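Reviews > Bedroom > Bed Linen > Wona Sheet Set

7 min read

Wona light blue floral sheet set, after half a year of use

By Saeed Parsa
6 Apr 2023

I bought this sheet set in October, when my old sheets became so thin in the middle that I could see the mattress through them. I looked for a long time. My wife wanted flowers and I wanted something that is not white, and the Wona set in light blue was the first one that we both liked. It cost 35 dollars in the Florkgate shop, for one fitted sheet, one flat sheet and two pillowcases. We only use the sheets. The pillowcases I will explain later.

First the print, because this is the reason most people will buy it. It is a branch pattern, with thin brown branches, small green leaves and blossoms in pale pink and white. I was afraid that it would look like a tablecloth. On the bed it is quiet, and from the door of the room you see mostly the blue. The branches do not repeat in straight rows, so you do not notice if the sheet is a little crooked. I make the bed in a hurry in the morning and this is useful for me.

The color after washing is good. I wash at warm, never hot, and I turn the sheets inside out like my mother taught me. The blue is maybe a little softer now than it was in the package. The pink of the blossoms I cannot see any change. With my previous set, from Jedidano, the print became gray already in the first winter, and it was more expensive.

The feeling of the fabric is where I have some criticism. For the first three washes it was stiff and it made a noise when I turned over at night. I almost returned it. Then it became normal, and now it is smooth and a bit cool, which I like in summer and my wife does not like in any season. If you want a sheet that feels warm when you get in, you should look for flannel and not for this one.

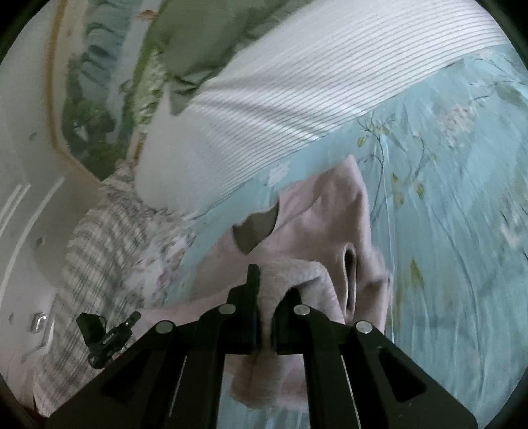

The second criticism is the wrinkles. The label says "easy care" and I would not say so. If you leave the sheet in the dryer after it stops, you will have wrinkles until the next wash. I take it out a little damp and pull it over the mattress immediately, and then it is acceptable. I do not iron sheets and I am not going to start.

The bed is also the place where I fold all our laundry, so I can say something about lint. Our towels are pale pink ones from Huaranga, very fuzzy, and they leave small hairs on everything. On my old cotton sheets I had to use the sticky roller each time. From the Wona sheet I can brush most of it away with my hand. I did not expect this and it is a small thing, but I fold towels there every week. It does not show the pink hairs much either, I suppose the blossoms hide them.

The elastic of the fitted sheet goes all the way around. Our mattress is not very thick and there is extra fabric under it, so I think it will also be fine for a deeper one. The corners stayed in place until now. One corner has a loose thread, which I cut, and nothing opened.

Now the pillowcases. They are too short for our pillows, and the end of the pillow looks out like a foot from a blanket. I wrote to the shop and they answered politely that the size is standard. Maybe it is, but then our pillows are not. We went back to our white striped pillowcases. My wife says stripes and flowers together is a mistake. I find it looks fresh - it is me who makes the bed, so it stays.

I read some of the 229 opinions on the shop page before I ordered, and several people complained of a chemical smell. I had it also. It was gone after the second wash. I recommend to wash the set two times before the first night, and to keep it apart from light clothes, although mine did not give any color to the water.

Would I buy it again? The sheets yes, in the same blue. I would prefer to buy them without the pillowcases and pay less, but the shop sells only the full set. There is also a yellow version with the same branches, which I saw folded on the shelf, and to me it looked too strong for a bedroom.

My rating: 7 out of 10. One point I took away for the wrinkles and two for the pillowcases.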